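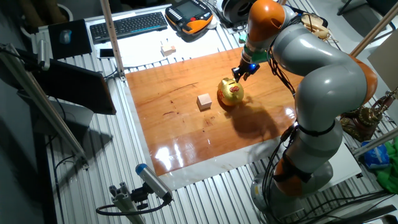 Progress report to the Pomare Fund, second instalment
Project: Learning to pick from mixed demonstrations
Prepared by Anahera Bolger, with Garnet Beaulieu and Tipene Whitelaw

We're very pleased with this period! At the time of our last report the arm could be driven by hand and not much else. We now have a full set of demonstrations, a policy trained on them, and a result we think is worth the Fund's attention.

Data collection
Garnet and Tipene recorded 1,818 demonstrations on the varnished board, most of them with the gold piggy bank and the small wooden cubes. After checking, 1,704 were kept for training. The rest had dropped frames or a camera clock that drifted, and Tipene has since rewritten the logger so that a drifting clock stops the run straight away. The piggy bank was Garnet's pick and a very good one - it's shiny, rounded and awkward to grip, everything a plain cube is not.

Every demonstration pairs a fixed view of the workspace with the close view from the wrist. Glare was the big worry in our proposal. The varnish throws back bright patches of light, and they shift across the wrist view as the arm moves. Noeline Stubbs, who reviewed our plan for the Fund, suggested we leave the glare in and let the policy learn to ignore it, and we're so glad we listened.

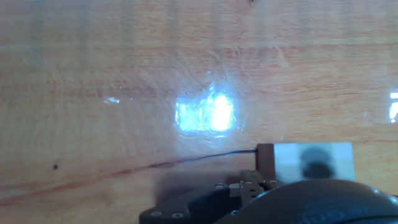
Method and early results

The policy weighs the 2 views afresh at each step. When the wrist view is washed out it leans on the fixed one, then shifts back as the gripper closes in on the object. We didn't program that behaviour, it came out of the training (Tipene spent a whole Tuesday making sure it wasn't a bug). Policies trained on either view alone lose their way far more often over the bright patches.

Thin objects are still hard, and so is dark grain in the wood, which the policy sometimes treats as an edge. Shayne Faulkner is labelling those failures now.

Next period
We'll repeat the trials with 5 new objects and a matte board, then send the code to our partners at Ullberg for an independent run. Spending is on budget, apart from replacement gripper fingers, which we've covered from the travel line.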